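Filed under: Workshop builds / Robot arm / Questions

By Austra Pētersons
February 21, 2023
Last updated: November

I keep getting the same messages about the arm, so I've put the answers in one place. Shout if yours is missing!

What is it, then?
A small desktop arm with a two-finger gripper, built on a bench at Branness, our shared workshop. I call it Portela. Margus did the wiring and I did most of the swearing.

How much did it cost?
I stopped adding up at £103, and that was before I cracked the second shoulder bracket (entirely my fault, I overtightened it).

Can I build one in a flat?
Yes, mine lived on a kitchen worktop for the first month. You'll want a decent clamp on the base and a neighbour who doesn't mind a bit of whirring in the evening.

Which motors did you use?
Hobby servos, metal gears. I tried plastic ones first and stripped the elbow in one afternoon. Spend the extra there if you can, and save it on the base plate, where any old offcut will do.

Why does mine shake when it stops?
Nine times out of ten it's the power supply. Mine was too weak and the wrist twitched like mad until I swapped it. Check your screws too.

What do you practise picking up?
Whatever's lying about, really. Foam cubes are the best place to start, then bottles, and then awkward things like a ladle. Soft toys are a pain because the fingers sink in before they grip. I like a cloth with a grid on it, it makes it so much easier to put things back where they were!

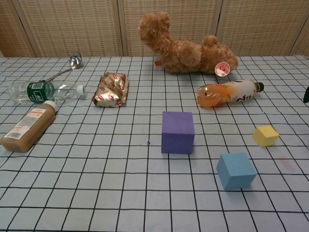

Cubes at the front, teddy at the back, drinks bottles on both sides.

Will you share the files?
The gripper parts, yes, once I've redrawn the left finger. Version 21 is nearly there. The code is a proper mess, so give me a bit longer with that.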